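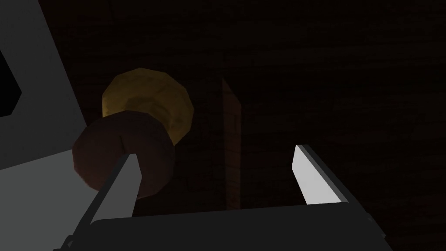 Right, a few of you asked how I got on with the ring resizing, so settle in, it's a longish one.

Quick recap for anyone new: I've got my nan's old signet ring, yellow gold, worn very thin at the back. I wanted it to fit my little finger and I wanted the engraving left alone. Sounds simple!

First stop was Gallagher on the high street. Lovely shop, lots of velvet. They quoted me £149 and said it would have to be sent away for nearly a month. I asked who'd be doing the work and got a bit of a shrug.

Second stop was Torinska, the little workshop up the stairs behind the bus station in Datby. You ring the bell and wait (and wait). The goldsmith had a proper look through the loupe and told me the band was too thin to just cut and close up. She said it needed a new piece let into the back – a half shank, if you want the proper word.

Price for that was £200, so more than the high street, but she drew it for me on the back of an envelope and I could see exactly where the joins would go. Sold.

Oh, and get your finger measured in the afternoon if you can. I was a whole size smaller at nine in the morning than I was after lunch. Cold hands, I suppose. She did me twice and we went in between.

I dropped it off at the start of November and had it back in 2 weeks. Cried a bit in the doorway. The lion on the front is just as rubbed and wonky as it ever was, and the back feels solid now. You can't find the joins unless you really hunt for them.

Someone asked whether they polished it. Only the new part, and very lightly. I'd said please don't buff the top and she wrote it on the ticket in capitals.

Also tried on a bracelet from Nesia while I was out, the one with the flat links everybody keeps posting. Pretty, but the clasp caught on my jumper 2 times before I'd left the counter. I'll pass. If you've got one and it behaves itself, tell me, I could be talked round.

Next job is Nan's earrings. They're clip-ons, they pinch like crabs and I can manage 30 minutes before I want to throw them in the sea. Has anyone had clips changed to posts? Did it spoil the backs? Replies open, I'm off to put the kettle on.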